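Kilusance Tischleuchte mit Akku – Kapitel 3: Erstes Laden und Einrichten 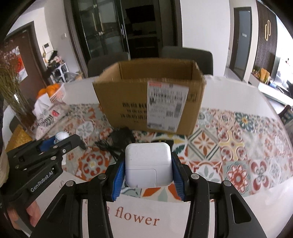 Lesezeit: 3 Minuten

Schön, dass Sie sich für die Kilusance entschieden haben! Bevor die Leuchte am Abend auf den Balkon oder ans Bett wandert, möchte sie einmal in Ruhe vollgeladen werden. Das klingt nach Geduldsprobe, ist aber schnell eingerichtet, und danach haben Sie lange Freude daran.

Was Sie bereitlegen sollten

Die Leuchte selbst, das beiliegende USB-C-Kabel und ein Netzteil. Ein Netzteil liegt der Packung nicht bei – die meisten von uns haben ohnehin schon eines in der Schublade, oft so einen kleinen weißen Würfel, der früher einmal zu einem Telefon gehörte. Der darf gern ein paar Kratzer haben. Gehäuse und Stecker müssen allerdings heil sein, und auf dem Typenschild sollten mindestens 5 V und 2 A als Ausgang stehen.

3.1 Akku zum ersten Mal laden

1. Ziehen Sie die Transportlasche an der Unterseite des Fußes heraus. Sie sitzt manchmal etwas stramm, ein gleichmäßiger Zug hilft mehr als ein Ruck.

2. Stellen Sie die Leuchte auf eine ebene, trockene Fläche. Eine gewöhnliche Tischdecke darf liegen bleiben, eine dicke Wolldecke bitte nicht.

3. Stecken Sie das Kabel zuerst in die Buchse an der Rückseite des Fußes und dann in das Netzteil.

4. Stecken Sie das Netzteil in die Steckdose. Der Leuchtring am Fuß pulsiert nun langsam in Orange.

5. Warten Sie, bis der Ring dauerhaft grün leuchtet. Beim ersten Mal dauert das bis zu fünf Stunden, später geht es meist flotter.

Hinweis: Bleibt der Ring dunkel, ist oft nur die Lasche aus Schritt 1 noch an ihrem Platz. Sonst probieren Sie bitte ein anderes Kabel, bevor Sie sich an den Wellgate-Kundendienst wenden.

Vorsicht: Laden Sie die Leuchte nur in Innenräumen und nie mit nassen Händen. Decken Sie das Netzteil während des Ladens nicht ab. Wird es so heiß, dass Sie es ungern anfassen, trennen Sie es von der Steckdose und verwenden Sie es nicht weiter.

3.2 Helligkeit einstellen

1. Tippen Sie einmal kurz auf die Kappe. Die Leuchte startet mit 50 Prozent Helligkeit.

2. Lassen Sie den Finger liegen, um stufenlos heller oder dunkler zu werden. Bei 100 Prozent blinkt das Licht einmal kurz auf, damit Sie wissen, dass nun Schluss ist.

3. Tippen Sie zweimal, um zwischen warmem Licht und dem neutraleren Leselicht mit 4.000 Kelvin zu wechseln.

4. Für die Einschlafautomatik tippen Sie dreimal. Das Licht wird dann sanft schwächer und geht nach 30 Minuten aus (sehr angenehm, wenn man über dem Buch gern einmal wegnickt).

Ihre letzte Einstellung merkt sich die Leuchte nicht, sie beginnt jedes Mal wieder in der Mitte.

3.3 Wenn die Leuchte Winterpause macht

Viele holen sie erst im Frühling wieder hervor, und das nimmt sie Ihnen auch nicht übel. Laden Sie den Akku vorher etwa zur Hälfte und gönnen Sie ihm im Februar eine kleine Auffrischung. Kabel und Netzteil bewahren Sie am besten gleich im Karton mit auf.

Den passenden Ersatzschirm Stornell finden Sie in Kapitel 6, die Reinigung ist in Kapitel 4 beschrieben.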